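Pull-out dish rack: notes after the first winter

Mar 13, 2020

The kitchen was finished in December, so the pull-out dish rack has had enough use for me to write up how it behaves. Several people asked after the last post, mostly about drying times and whether the drawer is worth giving up a base cabinet for. The second question took me longer than the first.

For reference, the layout is a double stainless sink in a white counter, with white base cabinets under it and the pull-out to the right. The cabinets and the drawer insert came from Hosoda. The runners are Mesterico, ordered separately because the ones supplied would not extend all the way. The opening is 600 mm wide and the runners carry a load rating of 100 lb, well above anything I will put in there. Minoru Ichikawa fitted the lot and left me the offcuts and the spare screws, which I have since needed.

The insert is a black frame with rows of thin wire dividers. Plates stand between the wires. The slots follow a wavy line across the base, and this decides what fits. Flat dinner plates go in at any position. Plates with a deep foot ring catch on the curve and lean. My round pink ones lean more than the white ones they replaced, and I have given up trying to make them stand straight.
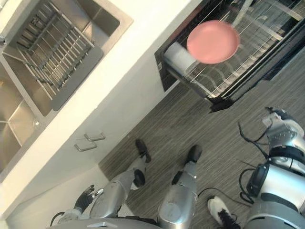

Full extension matters more than I expected when I specified it. With the original runners the last rows stayed under the counter, and loading them meant putting a plate in at an angle and letting go by feel. With the drawer all the way out, everything can be loaded from above. The cost is floor space. Standing at the sink with the drawer open, there is room for one person and no way past. Kanako Iwasaki, who lives here too and cooks more than I do, closes it with her hip each time she crosses to the stove. I have adjusted the soft-close twice on that account.

Bowls are the weak point. The wires are spaced for plates, and a wide, shallow bowl wants nearly double the gap. If it goes in upright it rolls forward; if it goes in face down it covers four slots and traps water underneath. I now tilt each bowl over the rim of the one in front and start from the back.

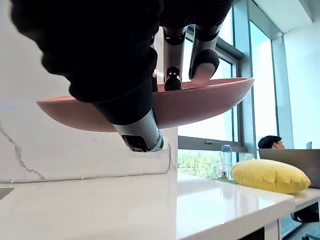
A shallow pink bowl, held up by the marble-patterned backsplash.

I timed the drying on a few evenings with the kitchen at its usual temperature. Plates left standing in the drawer with it fully open took 122 minutes to reach the point where a paper towel came away clean. With the drawer closed they were still damp the next morning, and there was a faint smell in the cabinet by the end of the week. I drilled a row of vent holes in the back panel and the smell went away. The dampness improved but is still there, so the drawer stays open for the first part of the evening and gets closed before bed.

Drips were the other concern. The tray under the insert catches most of them. What it misses lands on the floor in front of the cabinets, and there I can only recommend wiping it up. The gray wood-grain planks hide water well, which is a disadvantage when you are in socks. The pale floor shows even less.

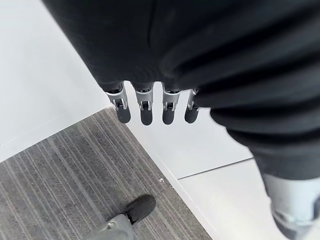
Smooth white floor, bright enough that only a faint line shows on it.

Emiko Nakajima asked whether a drawer like this replaces the rack on the sink. In my case it does not, and I would plan on having both. Pans, lids and cutting boards are too tall for the drawer, and anything really wet should lose most of its water over a basin first. The over-sink rack is the cheap part of the whole arrangement and the part I would buy again first. I tried a Trernico model before this one, and its end caps came off within 3 weeks.

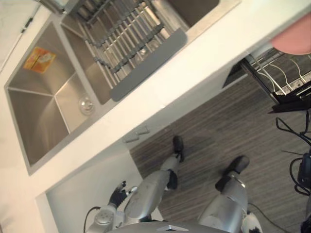 Placement of the over-sink rack took some trial. Over the left basin it got in the way of washing, since that is where I stand and where the water runs. Moving it to the right basin solved this. The bars are set closely together, so a glass can stand on them upright, and the gray rim along the front rests on the counter, where it has left no marks so far. The left basin stays free for washing, with the sponge in its upper corner. I would like the sponge off the steel altogether, but every holder I have tried with a suction cup has let go.

Maintenance on the drawer is light. Once a month I lift out the insert, wash the tray, and wipe the runners with a dry cloth. No oil – the fitting sheet is clear on that point, and Itsuki Takagi, who oiled his, spent an afternoon cleaning grit out of them. The sink grid goes in the other basin with hot water and a little citric acid when the bars turn cloudy.

Still to do: a deeper tray, and a second row of vent holes lower down. I have a wider divider set from Wanon on order for the bowls, and I will post measurements when it arrives.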